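Opinion > Equipment > Capital Planning

The second arm is the cheap part

December 10, 2019

14 comments | 31 shares

Most requests for a two-arm cell arrive with the arms on line one and everything else lumped under "accessories." I have reviewed enough of these at Kirkden to think the layout of the form is doing damage. The arms are quoted, compared and argued over. The accessories line gets a round number and is overspent by February.

Our own planning for the Endale cell went the same way at first. The job is small flat goods: cards, card holders, sleeves. Parts like these weigh almost nothing, so payload, the figure every sales sheet puts first, tells a buyer very little. What matters is whether two grippers can come together over one thin part without fouling each other, and whether a fingertip can get hold of a single layer of soft plastic. Neither number was in any quote we received.

Card work at Endale, with both arms over the pink pad and with a gripper at the open card holder:
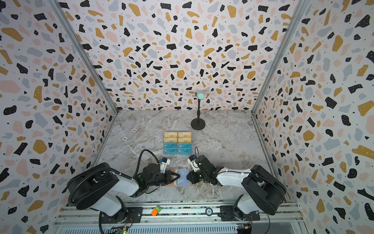
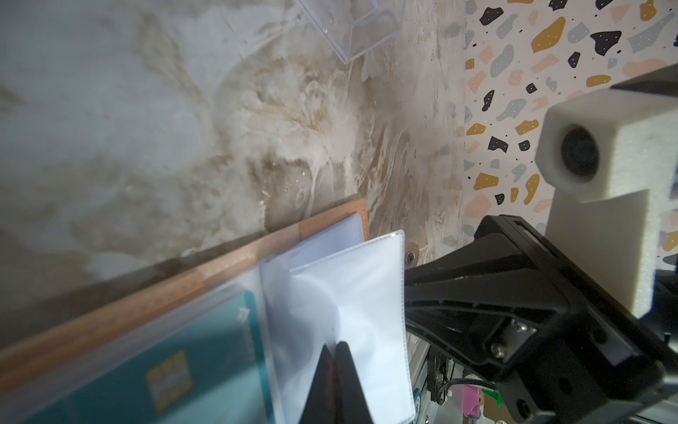
What I would put on line one

Fingers first. A clear sleeve bends, reflects light and clings to its neighbor. Fingertips for it should be treated as consumables, with a yearly quantity and a reorder point. Endale was budgeted for 2 sets. The revised plan carries 11, and I would defend that figure before I defended the choice of arm.

Cameras second. A fixed view of the workspace is needed for setup and fault review, but it says little about a transparent edge when a gripper is in the way. Wrist cameras should be priced with their mounts, padding, cables and a spare of each. The quote from Akosska listed the camera and left out the rest.

Cable third. Any cable that crosses a moving joint has a service life. Ask the vendor for it in writing and schedule the replacement as labor as well as parts.

Lighting and work surface come next. A pad under the part costs very little and should be specified by thickness and color in the drawing, so that the replacement matches.

The last item is engineering time, and here I disagree with the usual practice of charging it to overhead. We set aside 200 hours for changeovers over 24 months, against the cell's own budget. If the product mix changes more often than planned, the overrun appears where the decision was made.

The objection from the Skemesell site is that this makes a small cell look expensive on paper. It does. The same money is spent either way, and I prefer to see it before the purchase order is signed. Arms can be bought late in the project, once the fingers have been tested on real parts at a bench. The form should be reordered to match.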